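Print this page | Email to a friend

Members' corner: making your Saha points stretch

I finally cashed in my Saha points in July, and what a carry-on that was! You need 20 stamps for a free ticket at the Oncombe, but my card was stuck on 19 for ages -- the Flivstead cinema had switched to the app and couldn't stamp paper any more. If you're in the same boat, ask for Gemma Bianchini at the Dolside box office. She moved my old stamps across in four minutes flat and threw in the missing one (thank you, Gemma!). 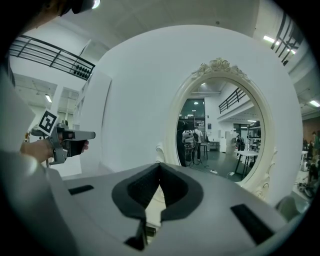 Do check the expiry date while you're there, too. Mine had three weeks left on it, and the free ticket won't cover the recliner seats or anything in its opening week. Popcorn still earns double before 4 pm -- my favourite part of the whole program.

3 comments | 19 shares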